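Gulten presenta Skevix, una línea de manteles y textiles de mesa pensada para el uso de todos los días

La colección llega a las tiendas en octubre con 13 estampados, cuatro medidas y un servicio de arreglo para los manteles ya usados

Escombe, 8/20/26

La empresa textil Gulten anuncia el lanzamiento de Skevix, su nueva línea de manteles, caminos de mesa y servilletas para el hogar. La colección se venderá desde octubre en la tienda propia de la empresa en Escombe, en su tienda en línea y en los comercios asociados. Los pedidos de los comercios se reciben desde hoy.

Skevix es la primera línea de mesa que Gulten desarrolla por completo en sus propios talleres. Hasta ahora la empresa producía sobre todo cortinas y ropa de cama, y los manteles ocupaban una parte pequeña del catálogo, con dos medidas y pocos colores. Muchos clientes de la tienda de Escombe preguntaban por manteles para mesas redondas, que no siempre es fácil encontrar en una medida correcta, y de esas preguntas nació el proyecto.

Una encuesta antes del primer dibujo

Antes de empezar el diseño, Gulten envió un cuestionario a los clientes inscritos en su boletín. Respondieron 1,149 personas. De ellas, 897 dijeron que comen en la cocina durante la semana y que usan la mesa del comedor solamente cuando hay visitas. También 728 personas respondieron que tienen por lo menos un mantel guardado que no usan por miedo a mancharlo.

Este último resultado tuvo mucho peso en las decisiones del equipo. La empresa quería hacer un mantel que se pone en la mesa por la mañana y se queda allí, con las migas, los vasos y los cuadernos de los niños, y que después va a la lavadora con la demás ropa. Por esta razón se dejaron fuera los bordados y las aplicaciones, que son bonitos pero piden un lavado a mano. El adorno de Skevix está solamente en el estampado y en el dobladillo, que es más ancho que en los manteles anteriores de la empresa.

En el mismo cuestionario había una pregunta abierta sobre los recuerdos relacionados con la mesa. Las respuestas fueron largas, algunas de una página entera, y el departamento de diseño las leyó todas. Se repetían las frutas, los patios, las hojas secas, las vajillas de los abuelos y los manteles de hule. Una parte de los dibujos de la colección viene directamente de estas lecturas.

Los estampados y las medidas

La línea comprende 13 estampados, repartidos en tres familias. La primera se llama Huerto y tiene motivos de frutas, ramas y hojas. La segunda, Patio, trabaja con azulejos, sombras y rejas. La tercera, Cuaderno, es la más sencilla y usa rayas finas y cuadros sobre fondo claro. Todas las familias se pueden combinar entre ellas, y el catálogo propone algunas parejas de mantel y servilletas, aunque cada cliente es libre de mezclar como prefiere.

Los manteles se ofrecen en cuatro medidas: redondo pequeño, redondo grande, rectangular para cuatro personas y rectangular para ocho. El redondo pequeño fue el que dio más trabajo. En las primeras pruebas la caída era demasiado larga y molestaba en las rodillas, de manera que el taller la acortó dos veces hasta encontrar un largo cómodo para sentarse y levantarse sin arrastrar la tela.

Las servilletas se venden en juegos de seis. Los caminos de mesa existen en un solo largo, pero la tienda de Escombe los puede acortar sin costo en el momento de la compra.

Tejido y cuidado

El tejido de Skevix es una mezcla de algodón y lino, con un peso medio. Se lava a máquina con agua tibia y no necesita almidón. Gulten recomienda extender el mantel todavía un poco húmedo y pasar la mano sobre él antes de dejarlo secar - con esto se evita la plancha en la mayoría de los casos. No se recomienda el uso de lejía sobre los estampados de color.

Para las manchas de vino, aceite o zumo, cada mantel lleva en el paquete una hoja con instrucciones breves. La misma hoja estará disponible en la página web de la empresa, en español y en otros dos idiomas, también para las personas que no compraron ningún producto.

Servicio Yap: arreglos y segunda vida

Junto con la colección comienza Yap, un servicio de arreglo y transformación. El cliente puede llevar a la tienda o enviar por correo un mantel de cualquier marca, con una quemadura, un agujero o una mancha que ya no sale. El taller propone una de estas soluciones: un remiendo visible con tela de la colección, un recorte para obtener una medida más pequeña, o la transformación en servilletas, paños de cocina o una bolsa para el pan.

El precio del arreglo se comunica antes de empezar el trabajo y el cliente puede rechazarlo. En este caso paga únicamente el envío de regreso. Para los manteles de la línea Skevix el primer arreglo es gratuito durante los dos años siguientes a la compra, y se necesita mostrar el recibo.

Yap funcionará en un primer tiempo solo desde el taller de Escombe. La empresa estudiará en los meses siguientes si puede abrir puntos de recogida en los comercios asociados, pero prefiere no anunciar fechas en este momento.

Presentación en la tienda

Durante el mes de octubre la tienda de Escombe tendrá varias mesas puestas con los manteles nuevos, para que las personas los vean extendidos y con objetos encima. Gulten considera que un mantel doblado en una estantería dice muy poco: el dibujo se ve por partes y no se puede saber cómo cae la tela. Los visitantes se podrán sentar a las mesas, tocar el tejido y llevar a casa una muestra pequeña de los estampados que les interesan.

También habrá tardes de taller sobre el cuidado de los textiles de mesa. Se hablará de cómo medir una mesa antes de comprar, cómo doblar un mantel grande entre dos personas o entre una sola, y cómo guardar las piezas antiguas de lino. La participación es gratuita, pero el espacio es limitado y se pide una inscripción previa en la tienda o por medio del formulario de la página web.

Información para comercios

Los comercios interesados en vender la línea pueden pedir el catálogo y el muestrario completo de telas. El pedido mínimo para el primer envío es de seis piezas, que pueden ser de medidas y estampados distintos. Gulten acepta la devolución de las piezas no vendidas de la familia Cuaderno, y el cambio por otro estampado en las familias Huerto y Patio. Los envíos salen del almacén de Escombe y los comercios que hacen su pedido antes del final de septiembre los recibirán a tiempo para la apertura de la temporada.

Información para la prensa

Las redacciones pueden pedir fotografías en alta resolución, muestras de tela y las respuestas completas a las preguntas cerradas del cuestionario. Las respuestas a la pregunta abierta no se publican, porque contienen historias de familia y los participantes no dieron su permiso para esto. Las piezas prestadas para sesiones de fotografía se devuelven en un plazo de tres semanas, sin necesidad de lavarlas.

Sobre Gulten

Gulten es una empresa de textiles para el hogar con sede, taller y almacén en Escombe. Diseña, corta y cose cortinas, ropa de cama y, desde este año, una línea completa de textiles de mesa. Vende en su tienda propia, en línea y por medio de comercios independientes.

Contacto: departamento de comunicación de Gulten, Escombe. Las solicitudes de prensa y de muestrario se reciben por el formulario de la página web, en el apartado Prensa y comercios.
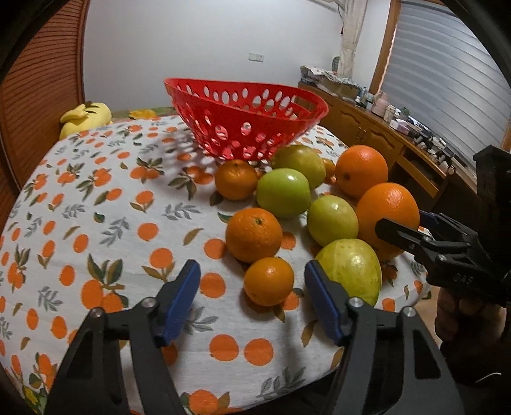
Las solicitudes se responden en dos días laborables. Para los préstamos de piezas se ruega indicar la medida de la mesa y la fecha de la sesión.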